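FOR IMMEDIATE RELEASE - July

Hodilia opens cloth handling set to outside labs

Fustus collection passes first target, 200 hours of folding, lifting and spreading by hand

Hodilia today opened Fustus, its collection of household cloth work, to outside research groups. Free for non-commercial use. Sign-up on the project page, same login as before.

Fustus is recorded by people holding the gripper themselves. No arm, no teleop desk. Two fingers, a camera, whatever fabric is on the list that day. 41 tasks so far, from towels to bed covers.

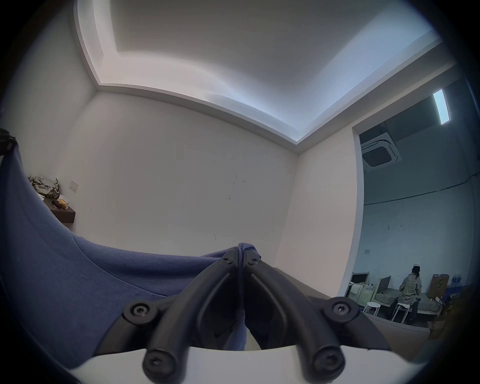

Fabric is still the hard part for any learned policy. It sags, it bunches, it hides its own corners. So Fustus leans heavy on the pinch and lift, the step where most trial policies lost the cloth. Thick material counts as its own group: blue fleece-like fabric drawn up in a fold between the fingertips is labeled seperately from thin cotton, and the two can be trained apart or mixed. Every take carries a task name, a start mark and an end mark. Failed grasps stay in, tagged.

Partner De Haan runs the checking. Takes are watched at full speed, then again at the contact points. Anything with a lost track goes back in the queue. Dutevis hosts the files, download is in 100 parts so groups can pull one task at a time.

Bedroom tasks are new in this version. Large soft surfaces, low contrast, a lot of cloth out of reach of the fingers at any one moment. 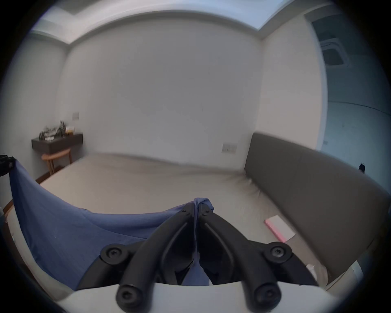
Data Collection Lead, Hodilia

"We wanted real rooms. A blue cloth over a beige sheet with a headboard close by is a diferent problem than a cloth on a bench, and the model has to see both."

Version 2 is in the works. More fabric types, more two-person tasks. Groups who want a task added can write in thru the project page, requests close end of July.

Press contact: Hodilia press desk, via the project page.

###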